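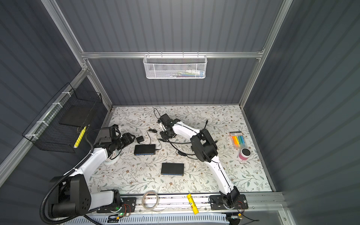
*Both baskets up: white mesh on the crossbar, black wire grid on the left wall.*

# Hanging baskets over a worktable: your questions

I get a lot of mail about the hanging baskets, more than about anything else on this site, so I've pulled the usual questions together. I run the little Landel page on small storage and I have opinions about pens. You've been warned!

### Why hang the pens at all? What's wrong with a cup?

Nothing, if you have table to spare. I used a cup for years and knocked it over up to 8 times a week (I kept a tally on a sticky note, then lost the note). Once I hung a basket off the bar behind the table, I got that patch of tabletop back and never wanted to give it up again.

### Mesh or wire grid?

I use both. The white mesh has small openings, so it's the one for pens and little odds and ends. The black wire grid is more open, and I like it for flat stuff like a pad, plus one marker standing in the corner where I can grab it without looking. Put a skinny pen in a wire grid and sooner or later you'll be hunting for it on the floor.

### Do the hooks hold?

Mine do. The mesh one has hooked clips along the top edge that go right over a crossbar. Check how thick your bar is before you buy, please, because I've had so many sad emails about this.

### And the one on the side wall?

Cable ties! White ones, straight onto the rail. I bought a bag of 1000 back in March and I expect to leave most of them to my heirs. Pull them snug, nudge the basket until it sits how you like, then do the final tug and snip the tails.

### How heavy can I go?

I stick to stationery. If you want to hang a stapler collection, ask whoever made your basket.

### What about cables?

Ugh. Cables are my weak spot and I don't have a pretty answer. 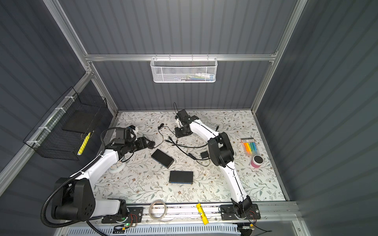 *Pens in the basket, cables across the table.*

A basket does wonders for pens and nothing whatsoever for thin black cables with tiny connectors on the ends. What I tell people is to pull them apart one at a time, coil each one loosely, and give the adapters a spot of their own. A reader in Belemside labels both ends of every cable with tape, and I keep meaning to copy her.

### Where's the leafy tabletop pattern from?

I don't have a link for it, sorry. Look for an off-white background with thin gray-green branches and small brown flowers. It's quiet enough that I can still find a dropped pen cap on it, and I've gotten fond of it.

### Can I send you a picture of mine?

Yes, please do! I read them all, though replies are slow.

*Last updated October 9, 2026*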